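红托盘里的旧按钮：托瓦年街旧件修配铺办起“开关整理日”
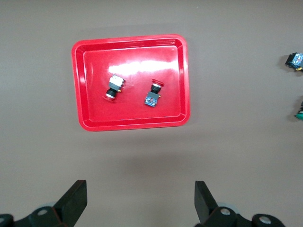

红色托盘里的两只按钮开关，一只带白色与浅灰色触点块，一只带蓝色触点块。

2022年7月31日，星期天，天气闷得厉害，可是托瓦年（Toivonen）街拐角那间旧件修配铺，一大早就有人在门口等着了。有人拎着布袋，有人抱着饼干盒，还有一位老先生推着买菜用的小车，车里装的全是从自家地下室翻出来的电气零件：按钮、指示灯、旋钮、接线端子，还有几样连他自己也说不清是从什么机器上拆下来的东西。铺子里的人一边开门一边笑，说先进来吹吹风扇，喝口凉茶，东西慢慢看，不着急。

这一天是修配铺的“开关整理日”，也是今年夏天的第二回。头一回是在六月，当时只是想把库房角落里堆了好几年的几箱按钮开关理一理，顺便请街坊来搭把手，没想到来的人比预想的多，带来的零件更多，箱子非但没有变少，反而又添了几只。于是大家商量着索性再办一次，并且把规矩定得细一些：每人领一只托盘，一次只放少量零件，看清楚了、擦干净了、写好标签了，再去拿下一批。

用托盘这个主意，是六月那回吃了亏才想出来的。那时候所有东西都倒在一张大桌上，红的绿的黑的灰的混成一堆，按钮帽滚到桌子底下，固定环套错了开关，光是找配对的零件就花去了小半个上午。这回换上了带边沿的塑料托盘，小东西不容易滚走，坐在对面的人也看得清你手里正在理哪一只，要请教什么，把托盘往前一推就行，方便得很。

说起来，按钮开关这种东西，平时大家天天按，却很少有人认真看过它的背后。装在面板外头的，不过是一个小小的按钮帽；藏在面板里头的，才是圆筒形的本体、用来固定的安装件，以及后面方方正正的触点块。平头的按钮按起来利落，蘑菇头的按钮帽面大，戴着手套也容易拍到，常常用在需要急停的地方。整理日上，铺里的师傅就拿着实物一段一段地讲，讲到兴头上还把一只按钮拆开又装回去，孩子们围着听那“咔嗒”一声，听了一遍还要再听一遍。

当然，也不是所有旧开关都能直接再用。师傅们反复叮嘱，按钮帽的颜色、触点块的颜色，只能当作初步分类的线索，不能当作依据。同样是蓝色的触点块，不同厂家、不同年份的意思可能完全两样；究竟是常开还是常闭，要看本体上的标记，还要用万用表量过才算数。凡是外壳开裂、端子松动，或者按下去弹不回来的，一律放进另外的箱子，留着拆零件或者送去回收，不会再交到别人手里。至于急停一类和安全有关的按钮，即便看上去还很新，也只用作教学和展示，不再装回机器上去。这一条大家都没有异议。

到下午收工的时候，登记簿上一共记下了1,103件零件，其中按钮开关占了超过400件，其余是指示灯、旋钮和各种各样的小配件。负责登记的几位街坊写得手都酸了，却还舍不得走，凑在一起翻看一本旧产品目录，对着图样猜一只旋钮究竟是哪一年的款式。有人说像自己年轻时车间里那台冲床上的，有人说不对，分明是纺织厂里用的，争来争去也没有争出个结果，倒是把当年上夜班、吃食堂的旧事讲了一大串。

整理好的零件，会分成几路送出去。一部分留在铺子里，供街坊修理自家的小台钻、木工锯和老水泵时挑选；一部分送到塔洛夫（Tallov）技工学校，给新学年的电工班作练习之用，让学生们在练习板上接线、拆线，学着看触点；还有一些样子特别、年头较久的，准备装进玻璃柜，摆在杜托（Dutau）社区图书馆的入口处，做一个小小的展览。图书馆那边已经腾出了一面墙，说是希望配上简单的文字，让来借书的孩子也能看得明白。

值得一提的还有午间那顿饭。隔壁的博利亚（Bolia）面包房送来了两大盘夹馅面包，铺子里自己煮了绿豆汤，大家把工作台腾出一角，洗了手，站着的站着，坐着的坐着，吃得热热闹闹。有一位带着孙女来的奶奶说，本来只是想把家里那一盒“占地方的东西”处理掉，结果坐下来理了整整一个上午，临走还领回去一只没有接线的绿色按钮，小姑娘要拿它给纸箱做的火箭当发射键。

下一次整理日的时间还没有最后定下来，大约要等到天气凉快一些。铺子里的人说，名额仍然是17位，再多就坐不开了；年满9岁的孩子可以在家长陪同下参加，不另占名额。想来的街坊请提前到店里的登记簿上写个名字，家里若有不用的按钮、指示灯和旋钮，也欢迎一并带来。只是有一件小事要麻烦大家：零件务必是已经从设备上拆下、断开了电源的，尖利的线头请用胶布包一包，装在盒子里带来最好。铺子每天上午开门，星期一休息，东西也可以先放在柜台上，留一张写着名字的纸条就行。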